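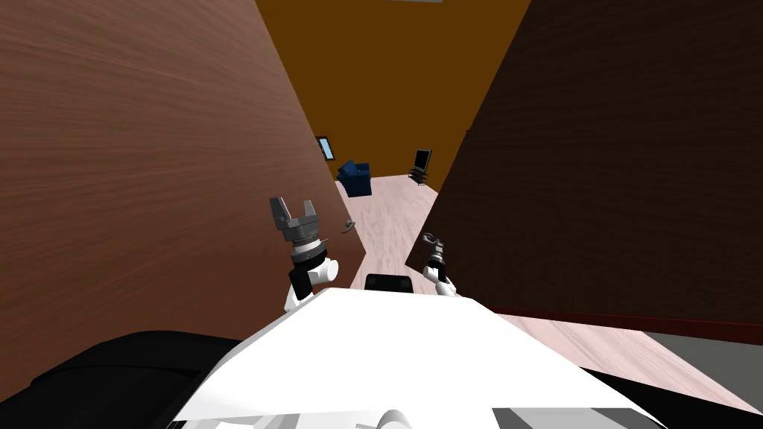
Una lectora de Rivas nos escribe que lleva todo el invierno con las puertas de casa hinchadas y que la del pasillo ya no cierra ni empujando con la cadera, y pregunta si hay que cepillarla. Pues, querida lectora, ¡paciencia! – la madera bebe humedad y luego la suelta, y lo que se cepilla en marzo se echa de menos en verano. Airee 20 minutos cada mañana, pase una vela por el canto y espere unas semanas antes de sacar la herramienta. 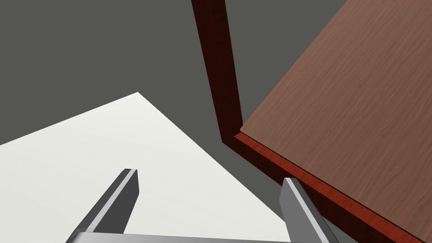 Taller de barnices en Bikora

Quedan plazas para marzo, a 30 euros con material incluido.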